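Tirkmont Textile Center to Open Home Fabric Exchange in March

TIRKMONT, Sun 21 January — The Tirkmont Textile Center announced today that it will open a permanent home fabric exchange in March, giving residents a place to donate, trade and repair curtains, bedding, table linens and other household cloth.

The exchange will occupy the ground floor of the former Shiferaw Building on Ruvance Street. It follows a trial program in which 103 households turned in 627 pieces of fabric for reuse. Most were cleaned, mended and passed on to new owners, and the remainder went to local quilting and upholstery classes.

"Many families have good fabric sitting in closets, and many others are furnishing a first apartment on a tight budget," said Harpreet Lemieux, director of the center. "The exchange will serve both."

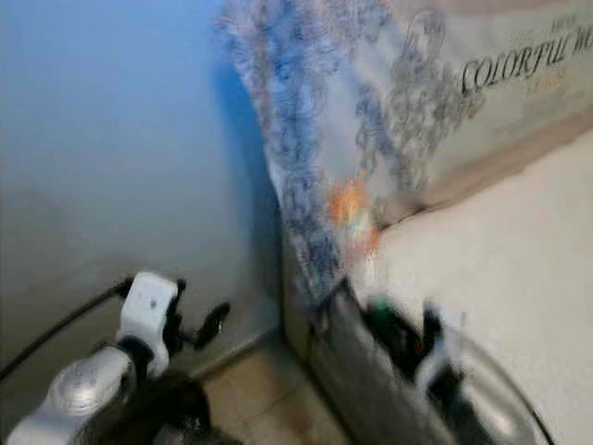
Patterned fabric in blue, navy, grey and off-white against a light blue wall.

Members will be able to borrow sewing machines, reserve cutting tables and attend evening classes in hemming, patching and lining. Plukik, the regional thread and notions supplier, will stock the workroom for the first 3 years under an agreement signed this month.

Reece Whiteley has been named manager of the exchange. Whiteley previously ran the center's mending program, which offered 57 classes last year.

"People often bring in one torn panel and ask whether it is worth saving," Whiteley said. "Usually it is, and we can show them how."

Membership is free to Tirkmont residents. Donated items must be clean and free of mildew — carpets, pillows and foam cannot be accepted. Class schedules and registration forms will be available at the center's front desk before the opening.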